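Skindton Project Newsletter, February
From the handling table: the pad problem

In the last issue we wrote that the hand-held grippers were working well and that we would soon move to heavier books. I am sorry to report that this plan has to wait. We had a failure with the finger pads, and it took us longer to understand it than it should have taken.

For readers who are new to the project: we use the hand-held gripper to teach the Mirkitz arm how to put books into a storage basket and take them out again. A person holds the tool and does the task, and the recordings are later used for training. The books are ordinary paperbacks, mostly detective novels, since they have covers that are easy to tell apart.

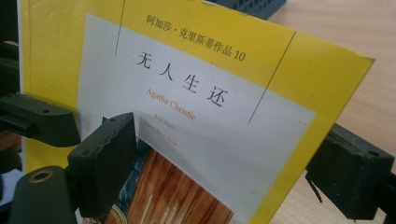 The first sign came in the recordings. In one group of 80 recorded grasps, 31 showed the book turning a little between the fingers after it was lifted. It did not fall, so the person who held the tool did not notice it. Our software marked all of these grasps as successful. This is the part that worries me most. A book that falls is a clear failure and we throw the recording away. A book that turns slowly teaches the arm a wrong thing, and it stays in the data.

At first we blamed the linkage. We thought the bushings had too much play, and we spent a full morning on tightening and measuring. The play was inside the limit that Briem gives in the drawings for the fingers. Then we blamed the glossy covers. We repeated the test with books that have a matte cover, and the turning was the same.

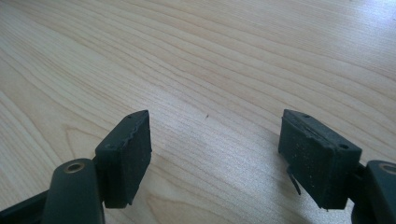
Only after this we took a proper look at the pads. The covering had started to separate at the upper edge of the block, where the fingertip touches the book first. When the jaws close, the separated part can fold under itself, and then the pad touches the book on a narrow line and not on its whole face. With a thin book it makes little difference. With a thick one the weight pulls on this line and the book begins to turn. 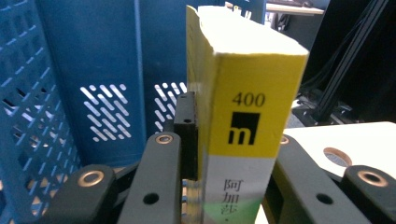 Holding a paperback upright, with the spine toward the tool.

We also found a second matter, which is about safety. Small pieces of the covering can come off. On the table they are only dirt, but if a piece goes into the joint between the finger and the bracket, the jaw may stop before it is fully open. This happened to us once, in the afternoon, and a colleague tried to free it with a fingertip while the trigger was still pressed. The jaw released and closed on the finger. There was no injury except a red mark, but please do not do this. Release the trigger, put the tool down, and use the plastic pick from the drawer. 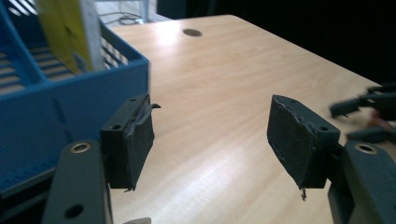

Until further notice, these rules apply to all tools at the table:

Check both pads before every session, also on the inner side.
If an edge is lifting, do not press it back with tape. Change the pad.
Change pads after 3 sessions, even when they look good.
Write the tool number and the time in the Zostetti log when a pad is changed.

We have 38 new pads in stock and have ordered a different adhesive. The recordings from the bad group are kept in a separate folder and will not be used for training until each one has been reviewed by eye. If you made recordings in that period and remember that something felt strange in the hand, please write to us, even if you are not sure.

The heavier books are now planned for the next issue.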